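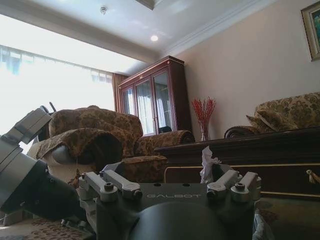
*Living room, cabinet and window wall*

**Faded cabinet next to a bright window?**

Our reddish-brown cabinet has three glass doors and stands beside a big window with sheer curtains. Will the sun bleach it? Moving it is hard — 18 plates inside.

**Keabetswe Magagula**
Yes, slowly. Put UV film on the window and keep the brown drape drawn at midday. Empty the shelves before you move anything.

**hirwood_50**
Mine faded on one side in 7 years. I just turned it around.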